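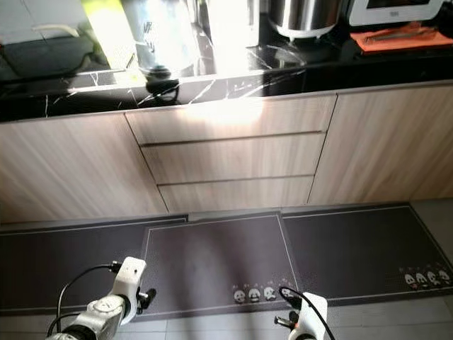
The kitchen worktop, 4 June 2021

I've now sat through three strategy away days in my working life, and I still couldn't tell you what a strategy is. The latest was run for us by a consultancy called Dinier. They were pleasant and well prepared, and they brought 42 slides.

Slide one asked what business we were really in. I work for Tolmont, and we sell replacement parts for commercial boilers. After an hour with the sticky notes we were in the business of "continuity". I wrote that down and looked at it over lunch. A customer in Hull who needs a valve by tomorrow morning doesn't want continuity, he wants the valve, and he wants someone to pick up the phone.

Then came the case study, as it always does. This time it was Jelach, who apparently doubled their sales after agreeing a shared purpose. Did they? I asked what else had happened that year. It came out, a bit slowly, that they had also bought their main rival, Ezeani. I'd have thought that might account for some of it. The slide didn't mention it, and we moved on to the breakout groups.

My trouble with these case studies is that you only ever hear from the firms that did well. Plenty of companies must have agreed a shared purpose and gone under eighteen months later with the posters still up. I would pay good money for a day spent on those.

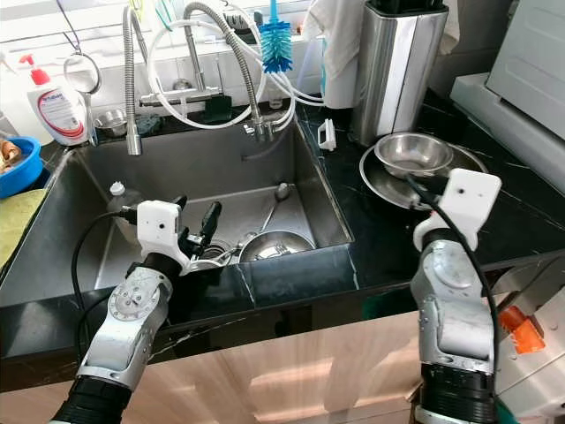 At the sink

What I'd like to see is someone taking the decisions from the last away day and checking them. We made two that I can remember. One was to be "bolder on price", and as far as I know our prices stayed where they were. The other was a new parts list for the website, promised with up to 1000 items on it. That one did get done, by two people in the stockroom who weren't invited to the day.

I don't say planning is useless. Somebody has to decide whether to take on the second warehouse, and it ought to be done with the figures on the table and the people who drive the vans in the room. You could do it in a morning. I suggested as much on the feedback form, under "Any other comments", where the box is three lines deep.

The next one is already in the diary. We've been asked to bring an object that represents change.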